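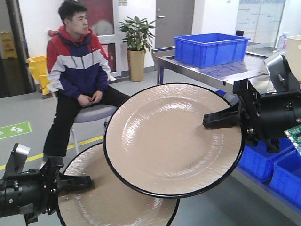

June, glaze notebook, written up after lunch

Crazing again. Opened the small kiln this morning and the Clisard batch looked perfect, same as last time, and I'm not putting any weight on that. The last batch looked perfect too when it came out, and then the mugs started pinging on the shelf overnight and had a full net of cracks by the time I got back to them.

What the supplier says: swap Clisard frit for the old one, pound for pound, and crazing goes away on the Bodin white body. That's the whole claim. No expansion figures on the sheet, no firing schedule, no mention of how thick the glaze was or how long anybody waited before calling it fixed. I wrote to Dindbridge asking for the chemistry and got the same sheet back with a nicer header.

I can believe a frit with less sodium in it would help. Sodium drives expansion up, everybody here knows that. But the swap also changes how the glaze melts, and a glaze that hasn't melted all the way can hide crazing under the little bubbles and satin patches. Look at the foot ring on the second shelf pots. That surface is not the glossy one on the sheet.

Also, I don't trust our own numbers from May. The cone pack was on the bottom shelf only. If the top ran cooler, and it usually does, then half of what we called "new frit, no crazing" was soft firing, and the soft-fired body should have made it worse, which it didn't. So either the top wasn't cooler or something else is going on. I don't have an answer and I'm not going to write one in.

Plan for the next firing:

Two glazes only, old frit and Clisard. No third recipe, no matter who asks.
Two clays, Bodin white and the Nistwood stoneware we've been using for years without trouble. If Clisard crazes on the Nistwood I'll be surprised and will say so.
Cones on every shelf, written up before the pots come out.
Flat tiles and cups both. Tiles alone tell you very little, the glaze always sits thicker in the bottom of a cup.
Same bucket, same day, same person dipping.
Slow cool on the program that's already in the controller. Do not "improve" it.

Then the ink. I want every piece rubbed with black ink and wiped, including the ones that look fine. Looking at them under the window doesn't count. I missed cracks on a clear-glazed bowl that way for weeks and only found them when coffee got in.
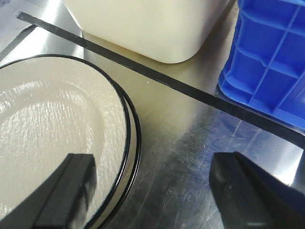

Geum-ok Koo thinks the ink alone won't settle it, and that I should be doing freezer to boiling water on at least the cups, otherwise all I'm learning is which ones craze right away. She also says I'm being hard on the frit and easy on the clay, and that the Bodin bags changed color at some point over the winter and we never tested the new lot against the old.

Fair on the clay. I'd noticed the bags and assumed it was just printing. There's one old bag left under the wedging table, pretty stiff, probably good for a few tiles if somebody slakes it down. Adding it to the plan, which makes a mess of the "two clays" line above, but leaving that line as written so it's clear what I meant to do first.

Less sure about freezer to boiling. It's a rough test. A pot can fail it and sit in a cupboard for ten years without a mark, and I've seen the opposite as well. My worry is that we run it, get a lot of dead cups, and somebody blames Clisard for something any of our glazes would have done. If we do it, the old frit cups go through the same water at the same time, and so do a couple of the Nistwood ones.

Patricio Leiva wanted to know whether we could just add silica and be done. Maybe. It's the cheap fix and it's in every book. We tried it on the green and it went stiff and pinholed, but the green has always been touchy. I'd want it as its own test later, in a small cup, on paper first.

Other things while I have the book open:

The big sieve has a tear near the rim. Use the other one.
Scale drifted again when the heater kicked on. Move it or weigh twice.
The Clisard bag was left open. Clip it, please.
Ink bottle is nearly empty, need more before the firing.

Kiln log for this morning is on the back page. Top shelf pots are staying out on the rack, unwashed, so I can listen for them.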